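Bedroom check, short let, ground floor back. Nomari House, Derirville
May round

Door and frame
Closes ok, latch a bit stiff. Self closer fitted, slams. Adjust.
Gap at bottom fine.

Smoke alarm
Tested, loud enough in the hall and in the kitchen. Senside unit, date label painted over so can't tell the age. REPLACE. Have asked for this before.

Window
Opens full. Restrictor missing one screw. Key must hang on the hook, not live in the drawer, guests won't find it in the dark.
Blind cord: no cleat on wall. Fail. Needs doing before any family booking.

Heater
Guard on. Was set too high, turned down. Tap behind it weeps slightly, put a cloth under for now.

Sockets + leads
Two doubles, both tested fine. No scorch marks. One extension lead, 8 metre reel type, was still wound up with the heater pluged in. Take away. Reel leads overheat if left coiled, it's on the sheet in the cupboard, please read it.

Bed
Frame bolts nipped up with the 14 spanner. Slats ok, one cracked at the wall end, swap it. Mattress label present. Bedding label present, pillow label cut off, Rocío to find out which batch.

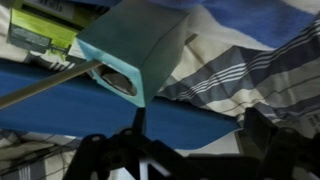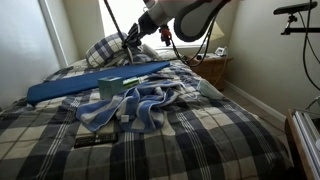
Checked and written up by Citlali Arriaga, comments from Jacinto Xolalpa

Lighting
Bedside lamp had a bulb over the max. It's a 60 max fitting, says so on the ring. Changed. Main light fine. Switch plate loose, tightened.

Floor
Rug has no grip underneath. Slid when I stood on it. Fail until a mat goes under. Threshold strip lifting at the bathroom side, trip risk, glue wont hold, needs pins.

Way out
Bed to door min 800 mm clear. Passed but only with the chair pushed back, so move the chair for good. Torch in the drawer, batteries flat.

JX: agree on the chair. Not sure on the slat, I'd change the two next to it as well while the mattress is off.

JX: blind cord cleats are in the van, top tray. Lozano sent the wrong colour, use them anyway.

CA: closer done before lunch. Alarm still waiting.

Room can be let once cord, rug and alarm are signed off. Hermenegildo has the sheet.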